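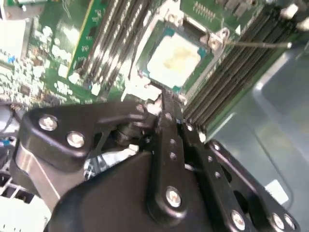
Movie Night at Home: Tips for Watching Trailers and Films Without the Fuss

Most of the trouble people have with a home movie night comes from leaving everything until the lights are off. These are the things that have worked in our living room, plus a few sent in by readers.

Set the picture first

Switch the TV out of store mode and into the movie or cinema preset. Turn off motion smoothing, which makes big action films look like daytime soaps. Do this in the evening with the curtains closed, not at noon.

Get the sound right

Play a trailer you know well and set the volume on the talking parts. If the explosions are then too loud, look for a night mode in the sound menu. Lucie Marchand puts a folded towel under her soundbar to stop the shelf from buzzing.

Keep the media server tidy 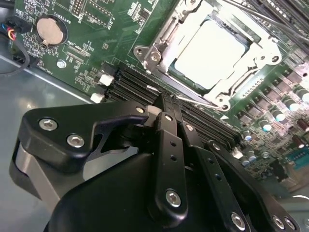
Server board with its memory slots.

If you keep your films on a home server, start the movie for a minute before guests arrive, then pause it. Delali Yakubu has 93 superhero films on his and names every folder by year, then title. It sorts the series in release order -- handy when someone asks what comes next. Vacuum the floor near the server now and then, and don't stack blankets on it.

Popcorn

Use a heavy pot with a lid. Put in 2 tablespoons of oil and three kernels. When those pop, add the rest, cover, and shake. Salt it while it is hot. Finer salt sticks better. Butter goes on last, a little at a time, or the bottom half turns soggy.

Seating and blankets

Put the tall people at the back. Floor cushions go in front of the couch, with a path left clear to the kitchen. One tray per two people is enough.

Avoiding spoilers

Mute the title and the main character names on your phone the week a trailer comes out. Elli Hämäläinen skips the last 50 seconds of any trailer, where most of the big shots end up.

Cleaning up

Soak the popcorn pot before the second film. Shake the blankets outside -- kernels are hard on a washing machine.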